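Lenico aluga o kit de dois braços por 593 euros ao mês

A Lenico pôs em agosto o seu kit bimanual em regime de aluguer. O responsável técnico recebeu-nos na oficina de Trullstead e começou pela instalação: "São 3 horas, com a calibração das câmaras de punho incluída."

O contrato mínimo é de 8 meses. As garras são peças de desgaste e ficam por conta do cliente – "67 euros o par, trocam-se com uma chave". O software de registo vem da Lostow e não tem licença à parte.

Sobre a precisão, foi prudente: "Objetos finos, como um cartão, são mais difíceis do que objetos pesados. Depende muito de quem opera."

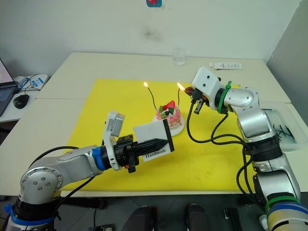

Os dois braços do kit junto a um bolo de morango com velas acesas; a garra esquerda segura o cartão "Handmade".

A versão com base móvel ainda não tem preço.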